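The day after the count in Merkolton

By Ching-wen Shek

The result came through shortly before two in the morning, and by breakfast the posters were already coming down along Callard Street. Merkolton has a new council, and for the first time since the boundaries were redrawn no party controls it. The two largest groups finished on 20 seats each. The Courtois list took 6.

Talks began on May 11, 2026, in the small meeting room behind the library. They are expected to last 10 days. The Courtois members say they will support whichever side agrees to reopen the Stivider bridge to buses, closed after the winter floods. Both of the larger groups promised this in their leaflets, but neither has said how it would be paid for.

Residents on the east bank have heard the promise before. The walk to the health centre takes them past the old mill and up a steep hill, and the replacement minibus stops running at teatime.
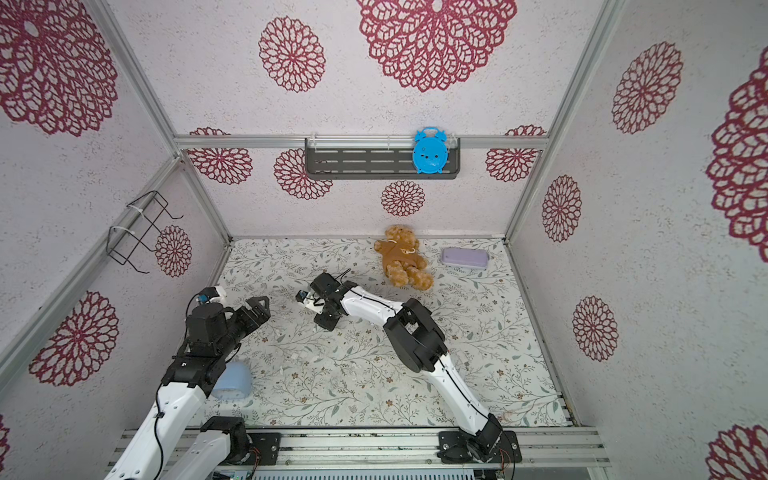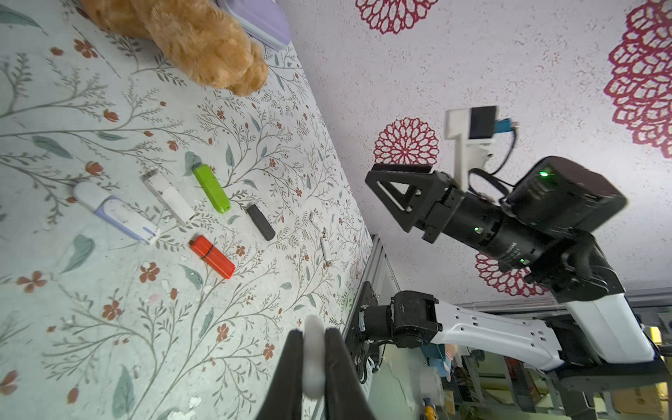 Flower patterns and a handful of USB drives.

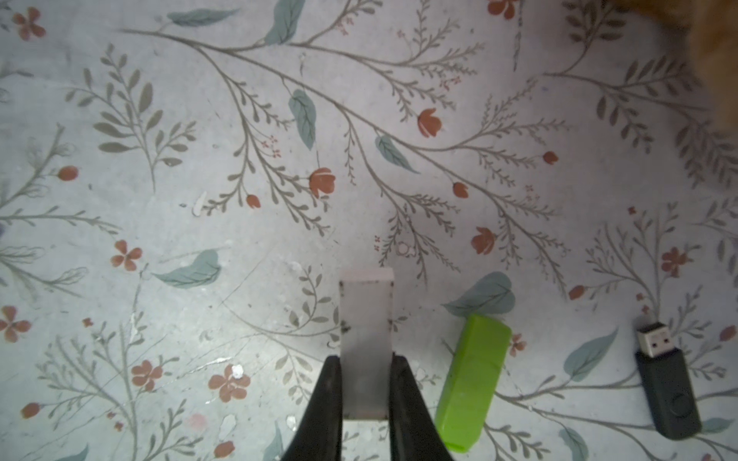
The other matter on the table is the market hall. The outgoing council wanted to sell it, and stallholders spent most of the spring collecting signatures against the plan. A sale would now need votes from at least two groups, and the Courtois members have ruled out giving theirs.

If there is no agreement by the end of May, the council will meet anyway and elect a chair by drawing lots. The first full sitting is open to the public, and seats in the gallery cannot be reserved.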